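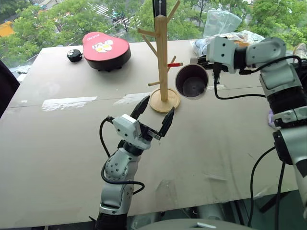 2. Before you order

Work through this section with whoever holds the budget. Hodik quotes for the two arms and their grippers only.

1. Measure the table. Both arms must reach the middle without stretching.
2. Allow 600 for spare cables and clamps, and 1,000 if you want a second set of fingers.
3. Decide who signs off the layout. At Jurnness this is Hilde Postma.

Note: Prices exclude delivery. Allow roughly 5 weeks. 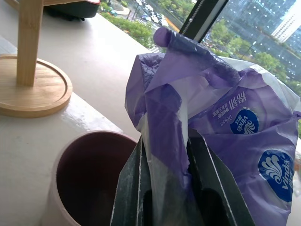 2.1 Test objects

4. Budget for everyday items as well as the arms. Cups, a mug stand, a cardboard box and soft plastic packaging cost little and show up gripping problems early.
5. Buy spares of anything that creases. Crumpled bags change shape between runs.

Caution: Do not choose grippers on rigid objects alone. Ask for a trial with thin plastic before you pay the deposit.
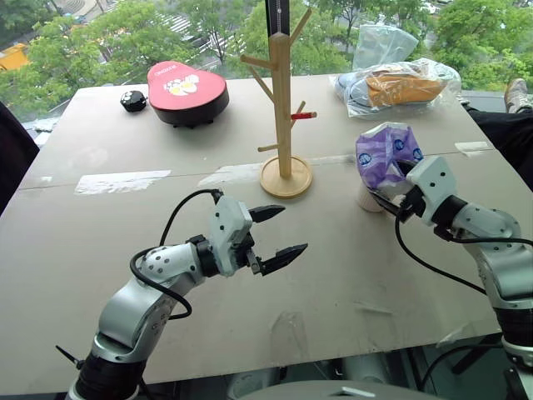 Fig. 2. Right gripper holding a cup with a plastic bag stuffed into it.

6. Keep cables in the plan – each arm needs slack at the wrist. Order the longer set if unsure.
7. Send the finished list to Ruben Kramer for a quote.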